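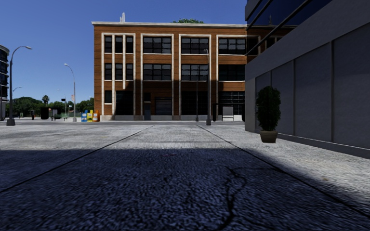
Wie bringt man einem Gehwegroboter eine Strecke bei, ohne dass jemand Code schreibt?
Man fährt sie ihm vor. Eine Person steuert per Handpult oder Lenkrad, das System zeichnet Kamerabild, Lenkung und Tempo auf, und aus vielen solchen Fahrten wird das Fahrverhalten trainiert.

Cuesta Vorführpult, Set mit Software
Hersteller: Gresteo
Artikelnummer 1092-V
Lieferstatus: ab Lager Tinotberg, solange Vorrat

Kurz gesagt
Handpult, Pedalbox, Aufnahmesoftware, Simulationsstadt Stekville. Alles in einem Karton plus Lizenzschlüssel per Mail. Aufbauen, anstecken, losfahren. Erste Aufnahme meist noch am selben Vormittag, wenn der Rechner passt (Anforderungen unten, bitte wirklich vorher lesen).

Wofür
Vorführen von Fahraufgaben: Gehweg entlang, an der Ecke halten, Querung, Einfahrt finden, an Hindernissen vorbei. Zuerst in der Simulation, danach mit demselben Pult am echten Fahrzeug. Die Bedienung bleibt gleich, auch das Dateiformat. Wer schon Aufnahmen vom alten Pult hat – die lassen sich importieren, Konverter liegt bei.

Nicht gedacht für Greifarme. Dafür gibt es das Handführset, eigene Seite. Wir bekommen dazu jede Woche Anfragen, deshalb steht es hier so weit oben.

Lieferumfang
Handpult mit zwei Achsknüppeln und Daumenrad
Pedalbox, rutschfest, Kabel fest verbaut
Not-Halt-Taster, separat, mit Klemme für die Tischkante
USB-Kabel 2x, eins davon Reserve
Aufnahmesoftware Cuesta, Dauerlizenz für einen Arbeitsplatz
Stekville Grundkarte
Kurzanleitung Deutsch/Englisch (gedruckt), Handbuch als PDF

Lenkrad nicht dabei, optional. Monitor auch nicht.

Stekville, die Grundkarte
Innenstadt mit Plätzen, Straßenecken, Kreuzungen mit Zebrastreifen, Ampelmasten, Laternen, Bordsteinen. Bürohäuser mit viel Glas, Backsteinfassaden, ein Stück Park am Hang. Fußgänger sind drin, Dichte einstellbar. Wetter im Grundpaket: klarer Himmel, Sonnenstand frei wählbar. Regen und Nacht nur im Erweiterungspaket.

Warum so viel Wert auf Schatten und Belag – weil genau da die Modelle später stolpern. Eine harte Schattenkante quer über den Platz sieht für ein schlecht trainiertes Netz schnell aus wie eine Stufe. Risse und Fugen im Beton das gleiche Spiel. Also beim Vorführen nicht nur die saubere Linie in der Sonne fahren, auch durch den Schatten, auch schräg über die Fugen. Dunkle Glasfronten genauso, da spiegelt es, und das muss im Datensatz vorkommen.

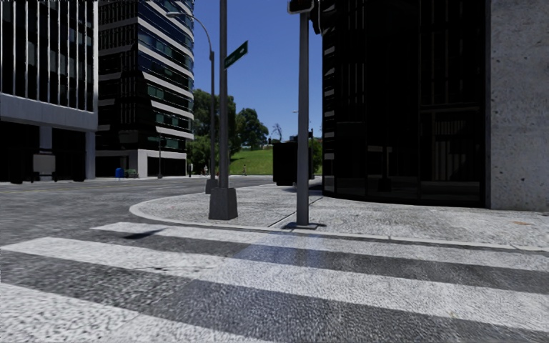

Stekville: Kreuzung mit Zebrastreifen, hinten der Parkhang

Aufnehmen, der Ablauf
Startpunkt auf der Karte setzen, Ziel setzen. Aufgabe benennen, möglichst immer gleich geschrieben, sonst sucht man später. Rote Taste am Pult: Aufnahme läuft. Fahren. Rote Taste nochmal: Ende. Danach fragt die Software nach der Bewertung: brauchbar, verwerfen, später ansehen. Geht alles mit dem Daumenrad, die Hand bleibt am Pult.

Eingriff während der Fahrt: Wenn das trainierte Modell selbst fährt, kann man jederzeit übernehmen. Knüppel bewegen reicht. Der Abschnitt wird als Korrektur markiert und kommt getrennt in den Ordner. Diese Korrekturen sind meist mehr wert als die nächste glatte Fahrt, Erfahrung aus unserer Werkstatt in Tinotberg.

Übernahmeschwelle der Knüppel einstellbar. Ab Werk eher empfindlich, wer ruppig greift stellt sie hoch.

Wieviele Fahrten braucht man?
Kommt auf die Aufgabe an. Für eine einfache Querung sind wir intern mit 45 Vorführungen hingekommen, für die ganze Strecke über den Platz bis zur Tür waren es rund 2.000. Verteilt auf mehrere Fahrer, das ist wichtig. Fährt immer derselbe, lernt das Modell auch dessen Macken.

Was gute Vorführungen ausmacht
Ruhig anfahren. Am Bordstein wirklich anhalten, auch wenn frei ist und auch wenn es in der Simulation albern vorkommt. Blickrichtung beachten: die Kamera sieht nur nach vorn, was der Fahrer auf dem Zweitmonitor sieht, hat das Modell nicht. Zweitmonitor mit Kartenansicht deshalb beim Aufnehmen aus! Wird gern vergessen, und dann biegt das Modell später nach Wissen ab, das es garnicht haben kann.

Startpunkte variieren. Mal dicht an der Wand, mal fast am Bordstein, mal schräg. Ein paar Fahrten absichtlich schlecht beginnen und dann sauber zurück auf die Linie, nur der zweite Teil wird als brauchbar markiert. Schnittmarken setzt man mit der grauen Taste.

Pausen machen. Nach einer Stunde am Stück werden die Aufnahmen sichtbar schlechter, man sieht das in der Lenkkurve.
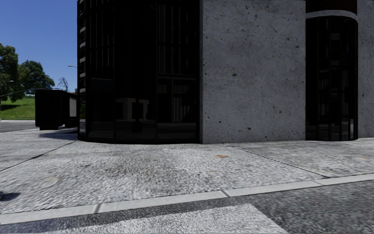 Gleiches gilt beim Wechsel aufs echte Fahrzeug, da eher noch früher Pause. Funkverzögerung kommt dazu, die ist in der Simulation erstmal auf null. Unter Einstellungen, Verbindung, Verzögerung kann man sie künstlich zuschalten. Empfehlung: von Anfang an mit Verzögerung üben, sonst übersteuert am ersten Tag draußen jeder.

Am Fahrzeug
Funktioniert mit dem Gresteo Fahrgestell in beiden Größen. Fremdfahrzeuge über die offene Schnittstelle, Beschreibung im Handbuch, hinterer Teil. Support dafür nur nach Aufwand. Not-Halt wirkt direkt auf den Antrieb und läuft nicht über die Software. Vor jeder Fahrt drücken und testen. Zweite Person am Fahrzeug ist Pflicht, solange vorgeführt wird, auch auf Privatgelände.

Rechner
Windows oder Linux, 64 Bit
Eigene Grafikkarte, Bürolaptop reicht nicht
Schnelle SSD, intern. Externe Platte nur fürs Archiv
Zwei freie USB-Ports direkt am Gerät, kein Hub – der Not-Halt meldet sich am Hub manchmal nicht an
Internet nur für die Aktivierung, danach offline nutzbar

Daten
Alles bleibt lokal. Pro Fahrt ein Ordner: Video, Steuerwerte, Zeitstempel, Bewertung als Textdatei. Lässt sich ohne unsere Software lesen. Export ins Trainingsformat per Knopfdruck oder über die Kommandozeile. Training selbst ist nicht Teil des Pakets, ein Beispielskript liegt aber bei und läuft mit der Grundkarte sofort.

Neu seit März
Daumenrad rastet feiner. Bewertung lässt sich rückgängig machen (endlich). Fußgänger bleiben nicht mehr am Laternenfuß hängen. Absturz beim Export sehr langer Fahrten behoben. Update kostenlos, im Menü unter Hilfe.

Noch offen: bei ganz flachem Sonnenstand flackern Spiegelungen in den großen Glasfronten. Bekannt, wird dran gearbeitet. Betroffene Fahrten bitte nicht löschen, die lassen sich mit dem nächsten Update neu rendern, die Steuerwerte bleiben ja gültig.

Zubehör
Lenkrad mit Tischklemme, 89 Euro
Erweiterung Stekville Regen und Nacht, Preis auf Anfrage
Zweitlizenz Arbeitsplatz, Preis auf Anfrage
Tragekoffer, derzeit nicht lieferbar
Ersatzkappen für die Knüppel, im Doppelpack

Mieten statt kaufen
Geht, monatsweise. Kaution wird bei Rückgabe verrechnet. Mietgeräte sind geprüft, haben aber Gebrauchsspuren. Aufnahmen vorher sichern, wir setzen die Geräte und Testrechner nach Rückgabe zurück und können dann nichts mehr wiederherstelen.

Einweisung
Halber Tag in Tinotberg oder per Videoanruf. Inhalt: Aufbau, Kalibrieren der Knüppel, erste Vorführungen an der Straßenecke, Korrekturen aufnehmen, Export. Bitte eigenen Rechner mitbringen, dann ist er danach gleich fertig eingerichtet. Für Gruppen lieber zwei Termine, am Pult kann immer nur einer sitzen.

Häufig gefragt beim Bestellen
Linkshänder: Pult ist symmetrisch, Belegung per Software tauschbar.
Gamepad statt Pult: wird erkannt, für Aufnahmen aber zu grob in der Mittelstellung. Zum Umschauen in der Karte ok.
Eigene Karten: Import möglich, Straßennetz und Gehwege müssen getrennt angelegt sein. Vorlage auf Anfrage.
Schulrabatt: für Schulen und Hochschulen, formlos per Mail mit Briefkopf.
Rücknahme: ungeöffnet jederzeit innerhalb der Frist, nach Aktivierung der Lizenz nur noch die Hardware.

Versand ab Tinotberg, Bestellungen bis 14 Uhr gehen meist noch am selben Tag raus. Fragen am besten über das Formular, bitte Artikelnummer und Softwarestand angeben. Softwarestand steht im Startfenster unten links.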